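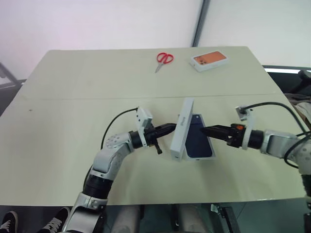
Unit 4. Rigid two-piece cartons for handsets

1. Terms
Base: the tray that holds the product. Lid: the telescoping part that slides over the base walls. Clearance: the gap between lid and base, per side.

2. Opening
A close-fitting lid traps air. As it lifts, air must enter through the clearance, and the lid resists – the tighter the fit, the slower the release. Grip the lid by its side panels and lift it square to the base. A tilted lid binds at opposite corners.

3. Removing the handset
Set the lid aside before touching the product. Keep the base flat on the table. Lift the handset by its long edges.

4. Lab task
Carton set Koder 107, bench in room 435. Measure the clearance on all four sides, then time the free drop of the lid onto the base with an 80 g insert in place. Record both on sheet 394.

Reading for August: Stilberg notes, section on board wrap and corner wear.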